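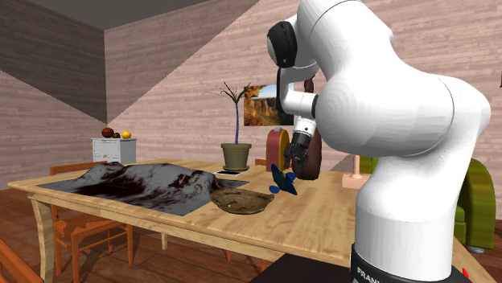 Go early! I got off the bus in Plomden just after the gates opened, with 400 people already inside the old Brusura cheese works, and I still had time to taste everything twice before the real crowd turned up.

The open day happens every May, and they let you into nearly all of it. You start in the make room, where the vats are (hairnets on, no exceptions, even for babies), and a woman with forearms like a rower's cut the curd right in front of us with a thing like a giant harp. The smell is wonderful, warm milk and a little bit of hay. Then it's down a ramp to the aging cellar, and oh, the cellar! There were 3,309 wheels on the shelves that morning, according to the chalkboard by the door, and you walk between them with the cold coming up through your shoes. Bring a sweater. I didn't.

We were each handed a plug of Senov at three ages. The young one is mild and squeaky, the middle one tastes like buttered toast, and the oldest has those crunchy little crystals I could eat by the spoonful. My favorite was the Ambrosio though, a washed-rind cheese they only make in spring, sticky and orange outside and almost runny in the middle. I bought two and ate most of one on the bus home with a plastic knife.

Lunch is in the yard. Get the potato pancakes with melted Senov, and get them before noon, as the line after that goes clear around the loading dock. The shop takes cash only for the day, and the whey caramels were gone by one o'clock.

Parking is in the hayfield across the road, with room for 100 cars, and it was full when I walked past.
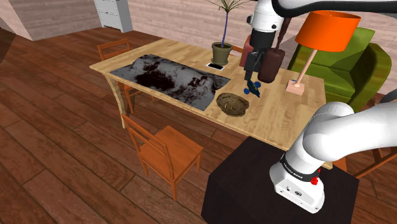 Marlene wrote to me afterward that I'd missed the best part, the cave tour at three, where they tap the big wheels with a little hammer and let you listen for the hollow ones. You have to sign up for it at the shop counter when you arrive, she says, and the Ambrosio keeps a week in the fridge if you wrap it in wax paper. Mine won't get the chance, but I'm signing up for the hammers next year.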